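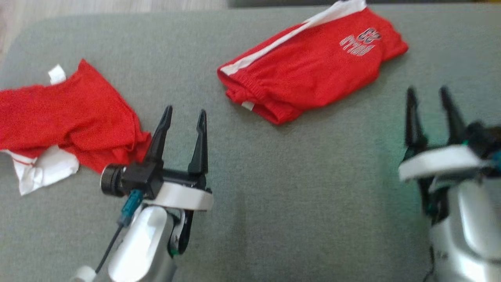
Home | Stories | Interviews | Contact

The laundry of a small sports club in Prelotow is done by one woman, in her own living room. She asked us to leave her name out of the article, so we call her only the kit keeper. We met her on a Sunday, when the bags from the youth teams were already waiting in her hall.

Print this page | E-mail this page

She folds on the sofa, and she has done it so for 4 years. "A table is too hard and too high for me," she says. "On the sofa I can put the shorts down flat and press them with my hand." She always starts with the shorts, then come the shirts, then the socks.

Red is the color of the club, and it gives her the most trouble. "The first wash I do in cold water, alone, with nothing white. I learned this in September, with 70 pairs of socks." She laughs — the socks were pink for the whole season.

I ask how she folds a pair of shorts. "One leg over the other, then in half. The number must stay on the outside, so the children find their own." The tags she does not cut. They show the size, and the small ones always ask for a bigger size anyway.

Does she iron? "Never the print. It becomes sticky and then it cracks." A new set from Stelmakh, the shop in the next street, costs the club 700, and she wants that each set lasts at least 2 seasons.

The bags go back on Monday, before school.

This site uses cookies. Accept | Read more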